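Bedroom and linen check, Unit 7, Bakby holiday flats
Checked by: Mariama Abubakari
Date: 25/07/2020

Hi Ilse, I've gone through your list in order and scribbled my comments as I went. Sorry some of them are long!

1. Smoke alarm tested: OK. Loud as anything, I had my fingers in my ears.

2. Window opens and locks: OK, but the latch is stiff. A bit of Drumitz spray would sort it out, and I'll bring the can next time.

3. Blind cords secured: NOT OK. The cleat by the bed has come away from the wall again (same one as December). I've looped the cord up high for now, but please don't let a family with little ones in until it's screwed back properly.

4. Bed frame and slats: OK. I lay down and rolled around a fair bit and not a squeak out of it.

5. Fabrics, looked over for tears, burns, stains and anything left lying on them: see comment. 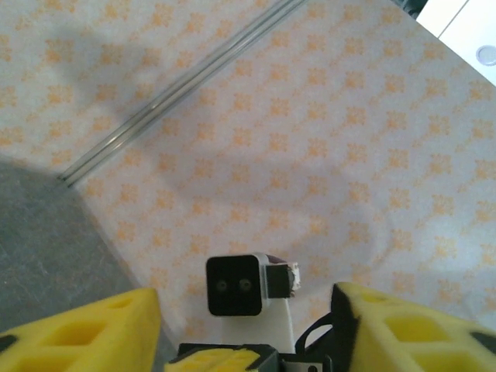 I do love the little orange flowers, even if the colour is on the pale side these days. My one grumble is with clear plastic or glass bits and pieces in general, they're so easy to miss on a busy print! Could we add a line to the cleaners' sheet asking them to run a flat hand over every cover before they tuck it in? I've been jabbed once and that was plenty.

6. Power points and lamp leads: OK on the window side. The lamp on the other side has a kink in the lead near the plug, so I've unplugged it and put it in the hall cupboard with a tag on.

7. Trip hazards: the Hollmann mat slides if you step on the corner. Needs a grippy underlay or it needs to go, and I'd vote for go.

8. Heater clear of bedding: OK, I moved the chair back where it belongs.

9. Spare linen cupboard: OK. 19 pillowcases on the shelf, which is tons. The top shelf bracket is a touch loose, so heavy doonas on the bottom please.

To fix before the next guests: 3, 6 and 7. The rest can wait for the Traler fellow when he comes to do the gutters.

Mariama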